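The sponge that came back

Trernow's hall smells of butter by nine in the morning, and I could have stood in the doorway all day. The town's baking show has been running for 47 years, and this February it drew 136 entries – the biggest table yet! Ruth Apaza, who judges the sponges, tells me she skips dinner the night before.
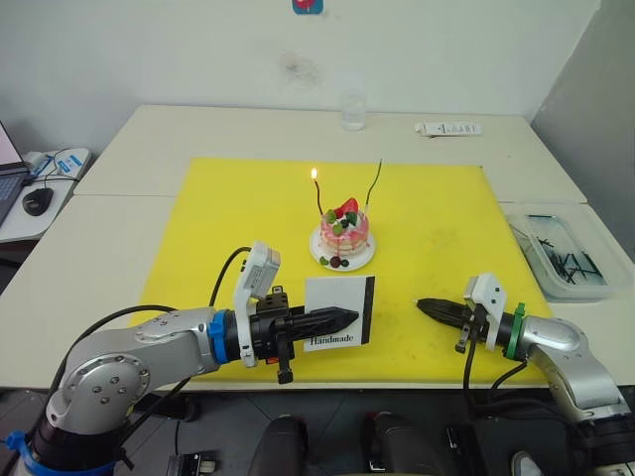 A recipe with no measurements

Amparo Cabrera learned her sponge from an aunt in Cedton who cooked by handfuls. "She'd say, stop when it looks like cream," Amparo laughs. It took her 23 tries to get it down on paper, and she still warms the eggs in a bowl of tap water before she starts whisking. 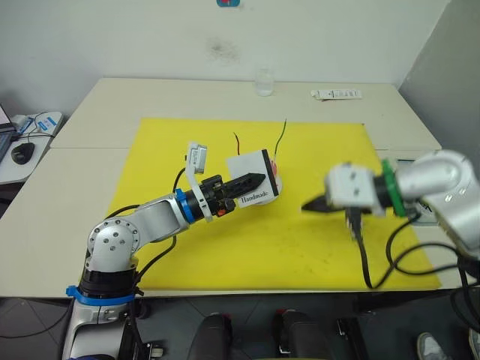

Her one firm rule is to leave the oven door shut, even when the colour worries you. The tin gets butter on the bottom only, so the batter can climb the sides, and the jam is always plum, a bit sharp, spread right out to the rim.

Decorating is a whole other world, and the newcomers love it. Imad Harb started two years ago and now pipes rosettes on anything that sits still. His advice is to plan the look before you turn on the oven, and a decorative cake model like the one on the yellow board is a lovely thing to sketch from, with no icing going soft while you think. He fills a notebook that way, then picks one idea and bakes it for his neighbours.
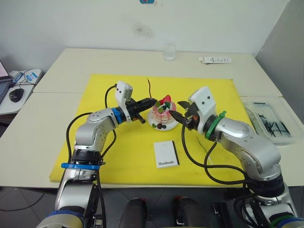 Entries for the next show go to Birsen Kocabaş at the hall. The plum jam class is back too, and Amparo already has her jars out.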